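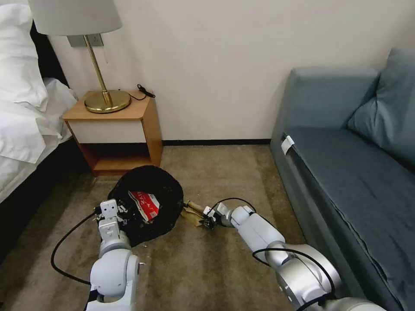 A mesh basket in front of the nightstand, with a crumpled piece of tan paper on the carpet.

Week 3: From memoir to stage play

Welcome back, everyone, and thank you to those who stayed behind on Wednesday to finish the read-through (I know the bus to Lellport waits for no one). This week we move on to Mattes Sauerland's memoir Domeck and the stage version Stepan Hrynyshyn made of it.

The book has 221 pages and a single voice, and it wanders back and forth through the author's childhood as memory tends to do. The play has to find a shape for all that wandering. Hrynyshyn's answer is to split the narrator in two – the boy, who doesn't know what's coming, and the grown man at the side of the stage, who does.

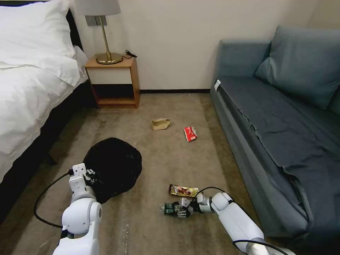
Do have a good look at the kitchen argument in both versions before the tutorial. In the book it's over in a paragraph. On stage it fills most of the second act, and Aunt Ostermann, hardly more than a name in the memoir, gets my favourite speech in the whole play.

For your response, write 600 to 800 words on one scene that was added, cut or moved. Tell me what the change does to our sympathy for the father – and please quote from both texts, with page numbers.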